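Corker Stage Lantern, battery type

Product group: Hand props / Practical lights
Maker: Ustora

The Corker is a hand lantern for theater use. The actor can carry it, put it down on a step, or hang it from a hook. The light is an LED with warm color, and it moves a little like a real flame. No fire permission was needed in the houses where we have tested it, but please ask your own venue.

The switch is under the base, so the audience does not see the hand searching for it. Brightness has 2 levels. With new batteries the lamp works for roughly 7 hours on the low level — enough for a full technical rehearsal.

Two finishes are in stock, rust and black. The handle is fixed with screws and can be changed when it is worn. For period plays we recommend the rust finish with the Bansal glass set, sold separately. 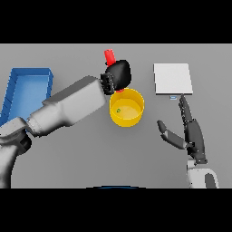
Gray tabletop with blue tray, top view. Computer rendering.

Spare parts: base cover, handle, hook, Pidex battery holder.
Batteries are not included.
Rental is possible from November, for one production or for the whole season. Write to us with your dates.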